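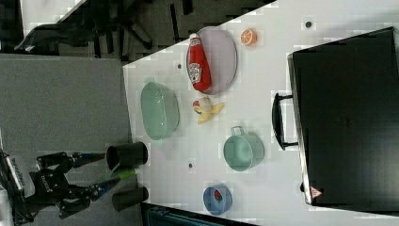
Niver two-finger gripper kit - loses hold on light objects

Print this ticket | E-mail this ticket
February 2024
Submitted by Huệ Hứa, answered by Toàn Trịnh, Derix support

Problem
Kit was installed per the quick start guide. Arm homes and moves normally. The gripper closes on an object, reports "held", then drops to "no object" during the lift. Fault is intermittent. Worst on the play food set: banana, ketchup bottle. Rigid blocks are fine.

Already tried
- Power cycle of controller and arm.
- Cleaned both finger pads with isopropyl alcohol.
- Reseated the wrist connector.
- Reduced lift speed by half. No change.

Reply 1 (Derix)
Please send the firmware version and the values for grip force and hold timeout. Also confirm whether the pads are the originals or the soft replacements sold as a separate item.

Reply 2 (customer)
Firmware is the October release. Grip force 200, hold timeout 300 ms. Pads are original. We did not change the defaults.

Reply 3 (Derix)
Those defaults were set for rigid parts. A hollow plastic object keeps giving way after first contact, so the fingers are still traveling when the timeout expires and the controller flags an empty grip. Open the Štefanec settings panel, go to Gripper, then Contact, and change detection from "position" to "current". Leave the force alone for now. Run the finger zero routine with nothing between the pads, save, and restart the controller.

Reply 4 (customer)
Done. Banana lifts and stays held. Ketchup bottle still failed 2 times in one morning, both with the grip near the cap.

Reply 5 (Derix)
The bottle tapers there and the pads are round, so contact area is small. Grip lower on the body. If the task needs the cap end, the Wuvutitz flat pads fit the same finger mount - they are not included in the base kit. Run the finger zero routine again after any pad swap.

Reply 6 (customer)
Lower grip works. Will order flat pads separately. The quick start guide should mention the detection setting.

Reply 7 (Derix)
Passed to documentation. Ticket closed, can be reopened by e-mail.

Print this ticket | E-mail this ticket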